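## 3. Wording of warranty terms in loudspeaker listings

### 3.1 Material

The listings studied in this section were taken from Trinstead, a marketplace where many sellers can offer the same product at the same time. We searched for small powered loudspeakers sold in pairs, and we kept every listing that named a warranty in the title, in the bullet points or in the long description. This gave 137 listings. A listing was kept also when the warranty was named only to say that there is none.

All texts were saved on 26/06/2026. A trial collection had been made in April, but the marketplace changed the layout of its product pages after that, and the older texts are not used for the tables. They were useful for writing the coding guide.

The listings cover many brands. Two of them, Sondex and Fovetero, appear often enough to be compared with each other. Sondex sells through its own store on Trinstead and also through other shops. Fovetero has no store of its own there, so each of its listings is written by a reseller. For both brands we obtained the printed warranty card from a boxed product, in order to compare the card with the words of the sellers.

### 3.2 Coding

Each listing was read by both authors of the coding guide (Sachdeva and Goel), who worked separately and met after the reading was complete. For every listing they marked who gives the warranty, for how long, what the buyer must do to use it, and who pays the postage for a faulty unit. If the text did not answer one of these, the field was marked as silent. We did not try to guess the meaning of the seller from other listings of the same shop.

The most difficult field was the first one. Many sellers write "official warranty" or "local warranty" with no name after it. The word "local" can mean the country of the buyer or the country of the shop, and in a listing that is shown in several countries both readings are possible. Goel first coded such cases as maker's warranty and Sachdeva coded them as silent. After discussion we used the second solution, because a buyer who has a problem needs a name and an address, and these listings give neither.

A smaller difficulty was the product name. The Sondex Pal is sold as a passive model and as a powered one, and a few titles use the name for both. Where the description mentioned an amplifier or a mains cable, the listing was treated as powered. The others were left out before the count above was made.

### 3.3 Results for the listing text

The period of the warranty is the part that sellers state most clearly. It is usually written as a number of months or years and is often placed in the title, next to the colour. The conditions are stated much less clearly. In most listings they stand at the end of the long description, after the technical data, and in some they are found only in a picture with small writing, which cannot be searched and which a screen reader does not read.

Listings from the Sondex store use the same paragraph on all products. It names the company, asks for the receipt and says that the buyer sends the unit to a service point. Other shops that sell Sondex products sometimes copy this paragraph completely, even when they are not on the list of resellers that the company publishes. We regard this as a real risk for the buyer. The paragraph is correct in its place, but copied to another shop it promises something that this shop cannot give.

With Fovetero the problem is different. The card in the box speaks of a period of two years, and a number of resellers write three. It is possible that the additional year is offered by the shop itself – some shops in this market do offer it – but the listings do not separate the two periods. A buyer who contacts Fovetero in the third year would be refused according to the card, and would have nothing in writing from the shop except the title of a page which may have been changed in the meantime.

The question of postage is left open in the majority of listings. For loudspeakers this matters more than for lighter goods. A pair is heavy, the original foam is often thrown away, and one faulty unit usually cannot be replaced alone, as the left and the right unit are matched at the factory. Only a few sellers say if both units must be sent. Those who say it are mostly small shops which sell only audio products, and their texts appear to be written from experience with earlier returns.

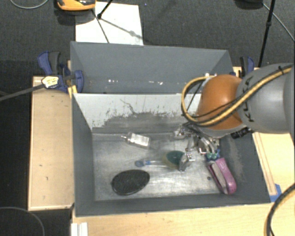 **Figure 3.** Robot arm with a metal gripper over a grey bin holding small household items.

### 3.4 Comparison with buyer reviews

To see if unclear wording is noticed by buyers, we read 3000 reviews connected to the same listings. Reviews which contained only stars were not collected. A review was marked as relevant when it mentioned the warranty, a repair, a replacement or a refund.

Relevant reviews were found both under clear and under unclear listings, but their content is not the same. Under clear listings the buyers mostly write about the time they had to wait. Under unclear listings they write about finding the right person: the shop sends them to the brand, the brand asks for a receipt from an authorised shop, and the marketplace answers that the return period has ended. One buyer of a Fovetero pair reported that he repaired the power switch himself because this was cheaper than sending both units by post.

It must be considered that reviews are normally written in the first days after delivery, when the product still works. Faults that appear in the second year are therefore poorly represented. Some buyers return to their review and add a note, but Trinstead does not show the date of the addition, and we could not separate early notes from late ones. The reviews can show which kinds of difficulty exist. They cannot show how frequent each one is among all buyers.

### 3.5 Remarks on the coding guide

The guide was written for loudspeakers, and some of its fields would need a change for other goods. The field for matched units has no use for headphones, for example, while a field for batteries would be necessary. We also found that "who gives the warranty" should be split, so that the maker, the importer and the shop can be marked together when a listing names more than one of them. In the present data such listings were given to the party that is named first. The complete guide, with the changes that were made after the April trial, is printed in the appendix.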